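Ballia Wrist-View Set: README

House rules for recording, labelling and sharing

Read this before you touch the files. It is shorter than the argument you will have with us if you don't.

What is in the set

2,101 short clips from wrist-mounted cameras, recorded at the Estovberg workshop on the yellow workstation. Each clip has a text label, a joint log and a line in index.csv. The Jusen tools will read the lot without complaint. Other readers may need the timestamps turned into plain seconds, for which there is a script in tools/ and an apology in the comments.

Rules for recording

1. Leave the camera where it is. The wrist housing takes up a good part of the view, and every new operator wants to tilt the mount to get rid of it. Don't. A policy trained on one angle and run on another will miss things with great confidence.

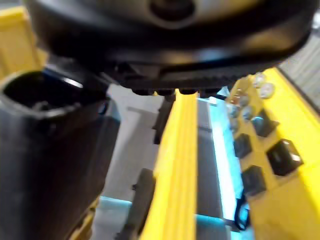 2. Record the bench as it stands. No tidying between clips of the same session. If something has to move, stop, close the session and open a new one.

3. Light strips stay at the setting written in session.txt. Someone once turned them down for comfort and we lost 649 clips to a brightness check. The check was right.

4. Keep hands out of the working area while the arm is powered. This applies to quick fixes, and above all to quick fixes by people who wrote the safety sheet.

5. The stop button is tested at the start of each session by pressing it. Looking at it fondly doesn't count. Write "stop ok" in the log, with your shift code.

6. Speed is capped during recording. The cap lives in limits.yaml — if you need it raised, ask on Thursday, when changes are reviewed.

Rules for labelling

Label what is in view. If you can't tell a socket from a button at that angle, write "fitting" and move on. The Kwok labelling guide has a long section on guessing, and its advice comes down to not doing it. 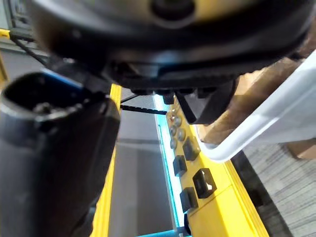
Wrist view: yellow control panel at right, black cylinder at left, gripper finger above the panel.

Two labellers work on each clip without seeing each other's notes. Where they differ, a third decides and leaves a remark in the dispute column. Please read that column before reporting a label as wrong. It is also the best writing in the project.

A blurred object is still an object. Mark it "blurred" and keep the clip.

Splits

test/ holds 500 clips, and they stay there. Clips from one session never appear on both sides of a split. Anyone who tunes on the test clips and then reports a splendid score will be asked, politely and in public, to run it again.

Known faults

Joint logs start late on about 15 clips, marked "late" in the index. The session numbers skip in May. We know, and renumbering them would break everybody's scripts.

Sharing

Research use only. Pass this file along with any copy, whole or part. Report faults through the tracker with the clip number; "one of the yellow ones" will be closed unread.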